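Folding Dark Knits on a Bed: Method, Surface and Storage

Filed under: Laundry, Bedroom
Last revised Thursday, March 17, 2022

Most folding guides assume a table. In a small apartment the bed is usually the largest clear surface, and it behaves differently from a table in several respects. It gives under the hand, it has friction, and its edge is rounded, so a garment laid too close to the front will creep over and pull itself out of square. The notes below cover T-shirts, gym shorts and other light knits. Woven shirts are covered on a separate page.

Preparing the surface

Strip the bed down to the mattress or a smooth protector. A comforter is too soft to fold on, and the crease will wander. If the surface is quilted, work with the stitching where it happens to run straight; a stitched line is a usable reference for the hem.

Dark cotton picks up lint from a light cover and the reverse is also true with new black dye. Run a lint roller over the working area first. For new black garments, wash twice before folding them on anything white. Randa Haddad tested this at Sedham with a damp white cloth rubbed on the inside hem: of 27 black T-shirts, 18 still marked the cloth after one wash and two after the second.

Keep the work back from the front edge by at least the length of a hand. Standing height matters more than people expect. If the mattress top is below mid-thigh, kneel, or sit on a low stool for anything longer than one load.

Opening the heap

A garment out of the dryer should be opened by its corners. Do not smooth it from the center, which only pushes the wrinkles outward and stretches the knit.

1. Find a corner. On a T-shirt this is a hem corner or a sleeve end. On shorts it is a leg opening.
2. Pinch it between thumb and fingers and lift a few inches clear of the bed.
3. Let the loose part drop. The fabric will usually show which way it is twisted.
4. Take the matching corner with the other hand and draw the two apart until the edge is straight.
5. Lay the edge down first, then the rest, away from you.

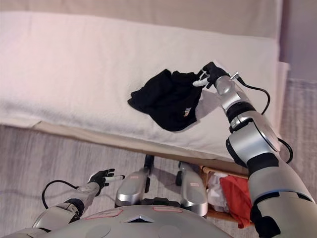 Step 2: right corner of the black garment pinched and lifted, remainder still on the mattress.

One hand lifts, the other stays free until the second corner is visible. Grabbing with both at once generally catches two layers of the same side, and the garment has to be put down and started again.

A small printed logo is a quick way to tell front from back on black fabric, where seams are hard to see in evening light. Check which face the print is on before you start. On a printed garment, fold so that the print ends up on the outside of the packet or flat against a single layer. Heat-applied prints crack along a hard crease, and two printed areas pressed together in a warm closet can stick.

Folding

T-shirt: face down, shoulders away from you. Fold one side to the center line and turn the sleeve back on itself. Repeat on the other side. Bring the hem up to just below the collar, then fold in half. On a soft surface, press each fold with the forearm. The flat of the hand makes a dent in the mattress and the fold rolls back out of it.

Shorts: fold in half lengthwise with the back pockets outside, tuck the point of the seat in to square the shape, then fold in thirds from the leg opening. Drawstrings go inside.

Technical fabrics are slippery and will not hold a fold on a smooth protector. Roll these from the hem.

Keep the finished stack at the head of the bed, against the wall if there is one. At the open end it will slide as soon as you lean on the mattress.

Storage

The Lotano drawer divider (the tall one) takes folded T-shirts on edge without crushing. The Clorkari box is cheaper and adequate for shorts, but the lid bows when overfilled. Leave a finger's width of slack in either. I have used both since August, in a Kristiansen dresser with shallow drawers, and the only change I made was a strip of felt under the divider to stop it shifting.

Dark items should be kept out of direct sun. Shoulder fading on a black T-shirt is more often from an open shelf by a window than from the wash.

Common faults

Packet leans to one side: sides not folded to the same line. Reopen and check at the collar.
Hem flares: garment was stretched while drying. Dampen, reshape, dry flat.
White fuzz on black fabric: lint from the cover, or a towel in the same load. Roller, then wash separately – inside out, cold.
Sharp crease across the chest: stack too heavy. Six or seven shirts is enough.

Correction from Cormac Ó Ceallaigh: an earlier version of this page gave the T-shirt fold with the shirt face up. It should be face down, as now shown.

Related: Drying knits indoors. Cleaning a quilted mattress cover. Drawer liners compared.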